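Ternham Practice for Recorded Hand Demonstrations

The Ternham Practice is a set of written rules for recording people at manual work, for use in training robots that handle household goods. It takes its name from the town of Ternham, where the first draft was agreed, and is maintained by the Grallbridge Institute. The current edition was issued on 18 November 2025. It covers tabletop tasks only – sorting, packing, folding and similar work – and leaves tasks done while walking to a separate document.

Background

Early collections of demonstrations were made under house rules that differed from one laboratory to the next. Some allowed workers to rehearse a task many times before recording; others kept only first attempts. Material from different sources could not easily be combined. The Swati project, which gathered 2481 recordings of kitchen and storage tasks, published its working notes, and these became the basis of the Ternham draft. Flalex, a maker of robot hands, supplied the section on grips.

Main provisions

The worker's forearms and hands should be in view from the first contact with an object until its release. Gloves are allowed only where the task would call for them in ordinary life. Work should be done at the worker's usual speed, and a dropped or misplaced item is left in the recording and labeled as such.

Objects are to be everyday goods in their ordinary packaging. The practice asks for a mixture of shapes on the table in any packing task, including items that roll and items that lie flat. Goods are not to be lined up in advance in the order in which they will be packed. Printed labels stay on, unless they carry a person's name or address.

Containers receive a section of their own. A lid that comes away from its box should be kept within reach and stay in view. Where a box has compartments, the worker chooses which item goes where, and the choice is not corrected afterward. Steadying the container with one hand while the other places an item is recorded as a two-handed action, even when the steadying hand stays still.

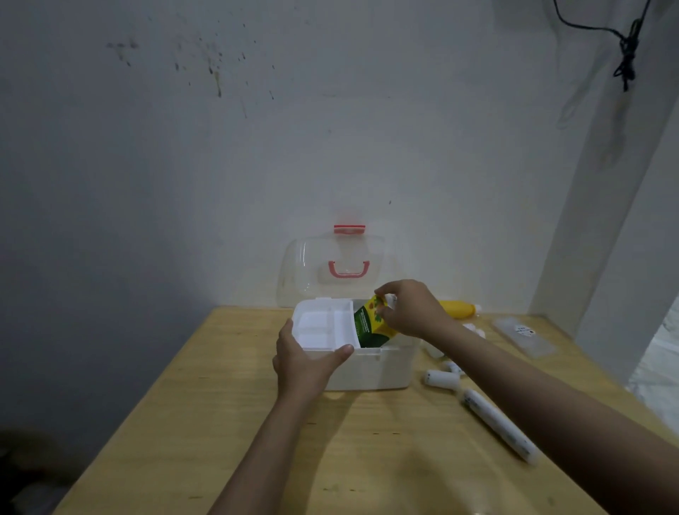 Why is the steadying hand labeled as part of the action? A light container can shift when an item is pressed into it, and a robot trained only on the placing hand would have no example of how to prevent this.

Review and retention

Each batch of 100 recordings is checked by 2 reviewers working separately. Where they disagree on a label, a third reads both sets of notes and decides. Rejected recordings are kept for 3 years with the reason for rejection attached.

Workers may withdraw their recordings at any time before a batch is released. Requests made after release apply to later editions of the collection – copies already distributed are not recalled. A revision of this section is due in May.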